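Brirholm butcher block top, long-term review

8 Aug 2021

Bought this in March to replace a laminate top that had swelled up at the seam. Use it every day, mostly for sorting and packing groceries, some cutting. Paid 348 with delivery. Came well wrapped, one corner a little dinged, sanded out in five minutes.

First coat of oil vanished. Second too. Took 3 coats before it quit drinking it up. The instructions say one, ignore that.

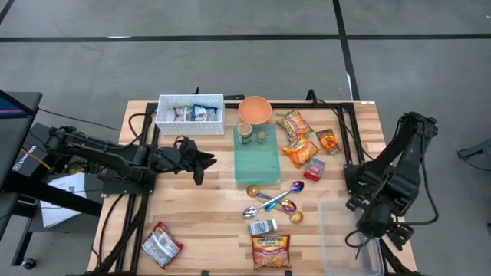
Flatness is good. I put a straightedge on it when it arrived and again last week, no cup I could find. My old Demside top moved with every change of weather and that one cost more. Screw holes need to be slotted if you're bolting to metal, wood has to move. Brirholm doesnt supply the washers. Boo.

Stains: coffee wipes off if you get there quick. Beet juice, no. Tomato left a ring, gone after 2000 grit and more oil. Black marks from a wet can are still there, faint. I've stopped caring.

Finish feels nice. Not slippery. Edges are a bit sharp out of the box, I'd round them over before oiling. Wish I had.

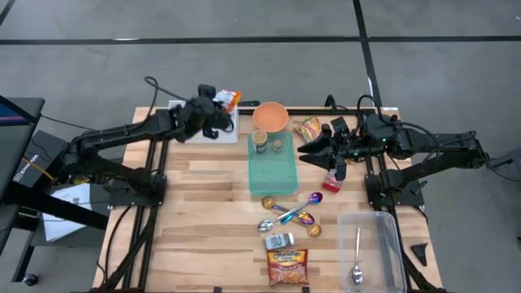 The striped top, with a flat white board on it.

Compared it to the Neagu one at Reledbridge before buying. Neagu is thicker and heavier, prettier grain, but six weeks wait and they wouldnt cut it to length. Brirholm did it free.

Gripes: the smell for the first week, thin instructions, customer service slow to anser emails. Four stars. Would buy again, probaly the longer size.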